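In Defense of Sorting the Fruit on the Bed

I have an opinion about fruit that gets me funny looks, so I might as well put it in writing. The best place in a small home to sort out your groceries is the bed. I mean it! Put a sheet of plastic down, get the bags up there where you can see what you bought, and decide what goes where before a single thing gets near the refrigerator.

I came to this by way of a very small apartment on the Olimcombe side of town, where the kitchen counter was 21 inches wide and the dish rack had already claimed most of it. The bed was right there. It was wide, it was at a decent height, and nothing rolled off it onto the floor (well, a grapefruit did, once, but that was the slope of the building). I've had a real kitchen since February and I still go to the bed with the fruit. My family has stopped asking.

What you want is a tray. I feel strongly about the tray. A bowl is what people reach for, and a bowl is a terrible way to keep fruit, because whatever is at the bottom gets sat on all week and you find it by smell. A long tray with sides keeps everything in one layer. You look at it, you see the orange that's going soft, you eat that orange. End of system.
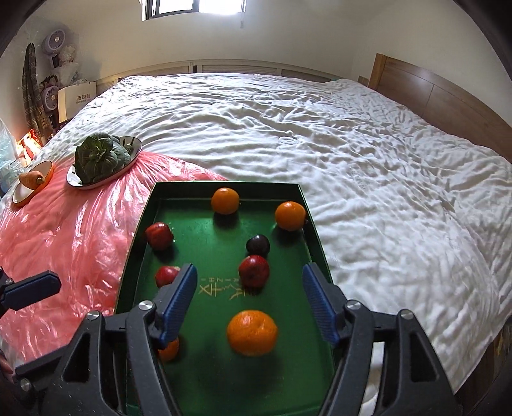

Oranges, apples and a plum in the green tray, with the greens and the carrot kept off to the side.

Now, the color. I used to think a tray was a tray, and then I spent a silly amount of time one winter flipping through the Matoušek housewares catalog (1,856 items, and I believe I read every one) and noticed that the fruit in the photos always looked best on green. Red apples on green, oranges on green, you can't miss. White trays make fruit look like it's waiting for a doctor. I'd take a green one with gold lettering over any tasteful gray slab you can buy, and I don't care if it looks like something from a holiday table. Fruit should look a bit like a holiday.

The plastic is where I lose people. They say it crackles, they say it looks like a paint job is about to happen, and they'd like to know why I don't use a towel. A towel! A towel soaks up whatever the bok choy brought home with it and passes it straight to the bedding. Thin plastic gets wiped, folded and put away until next time. Mine came off a roll from Patadton, a discount place that I'm fairly sure has since closed, and it's still going. Pink, too, so nobody in the house mistakes it for a trash bag.

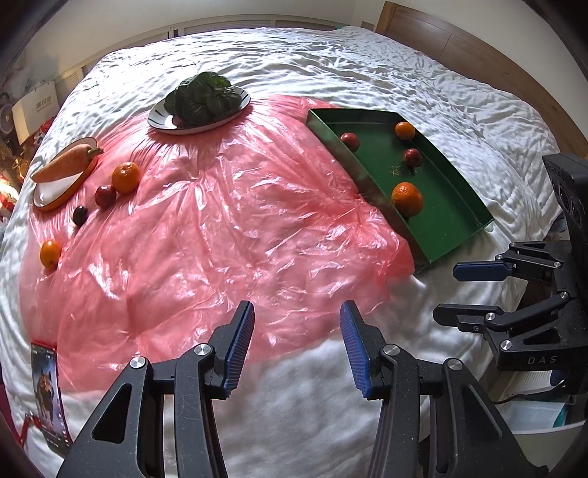 Leafy greens on one plate, a carrot on its own dish, and a few fruits still waiting on the plastic.

I'm also a believer in giving vegetables their own plates, even for the ten minutes that they're out. My sister calls this fussy. But leafy things are damp and carrots are gritty, and neither of them belongs in with a plum. You don't need anything special for it. I use the oval platter that's too big for dinner and the odd dishes whose matching pieces broke years ago. It's the only outing they get.

Then comes the part I like, which is deciding. Firm fruit goes in the tray and the tray goes on the table. Anything with a soft spot stays on the plastic and gets eaten that day or cooked. The small fruits that I bought with no plan whatsoever (there are always some) go in wherever there's a gap. Don't stack, don't crowd. I once bought a tiered fruit stand from Riltel with hooks and baskets and a little chalkboard on the front, and I gave it away within seven weeks. I was spending more time arranging the stand than eating from it, and the bottom basket was just the bowl problem all over again.
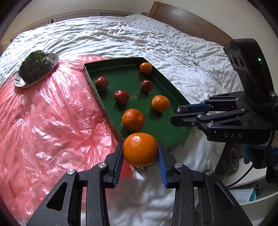
Should you wash the fruit before it goes in the tray?
Leave it until you're about to eat it, because fruit put away damp tends to spoil sooner, and if you do wash it early, dry it well first.

I can already hear the objection that a bed is for sleeping in. Sure. It's also where I fold laundry, wrap presents, pack suitcases and once laid out an entire jigsaw puzzle, and not one person has ever written to me in protest about the jigsaw. Food bothers people more, I understand that. But it's whole fruit with the peel on, over plastic, for less time than it takes to fold the towels. If you're worried, change the sheets afterward. I usually do my sorting right before laundry anyway, so the sheet's on its way to the washer regardless, wrinkles and all.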